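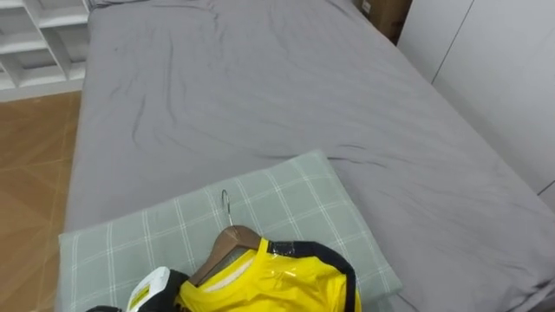 I have never believed in the good hanger theory. You know the one. Throw out the wire and the plastic, buy proper timber, and your clothes will somehow look after themselves. Dunleavy had theirs marked down, so I bought enough to do 200 cm of rail, and I've been grumbling ever since.

First problem, they're fat. My half of the wardrobe used to hold everything I own and a few things I don't. Now the winter coats live in the hall.

Second problem, shiny fabric. The yellow one with the black trim slides about on polished wood like it's trying to leave. Cotton shirts are fine, wool is fine, anything slippery ends up on the wardrobe floor by morning. The Samositz blog reckons you can wind a rubber band round each end. So I paid extra for nice hangers and now I'm meant to put rubber bands on them? Right.

I do the sorting on the bed, same as my mum did, with everything laid out on the grey fitted sheet before it goes back in. That sheet has its own claim to answer for. The packet said 300 thread count and "wrinkle resistant". It wrinkles. The green check pillowcase cost half as much and I've got no complaints about it at all.

I'll grant the wood one thing, which is that jackets keep their shoulders. My grey blazer no longer has those little points sticking up. Was that worth $40? Ask me in June, when the coats want to come back in.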